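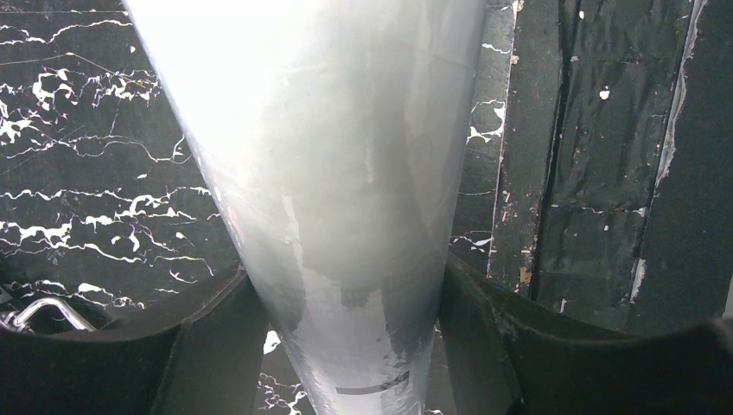
Gwenaël Leclerc asked me whether a club games evening really needs a written plan, or if people can simply come and play. My answer is that a short plan helps very much, and you can write it in one evening.

Step 1. Choose the hall and the hours
We use the small hall in Jandside, from six to ten. Ask for the key one day before, and ask also where the light switches are.

Step 2. Make the tables
Put the quiet games far from the door. For cards, four or five persons at one table is comfortable – with more, the waiting becomes long. 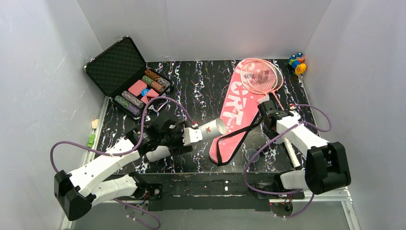 Page last changed: 1 June 2026

Poker is played at our club only for chips, never for money. Write this on the invitation, so new guests are not worried. Give every player 50 chips and agree the end time before the first deal.

Step 3. Keep space for moving games
Badminton needs a high ceiling. If yours is low, play over a string with 2 persons on each side and no smashing.

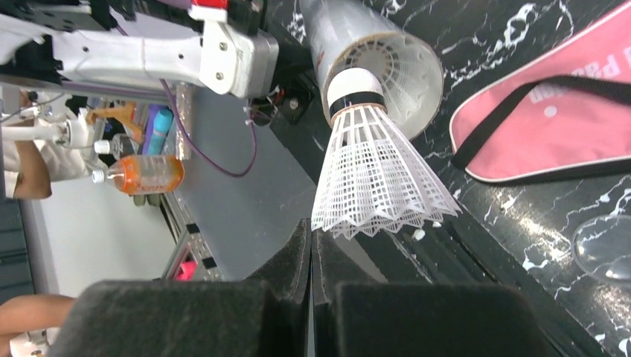 Step 4. Close the evening
Begin to pack 10 minutes before the end. Count the cards of each deck before you put it away. For the July evening, please send your game wishes to Keerthana Bangera.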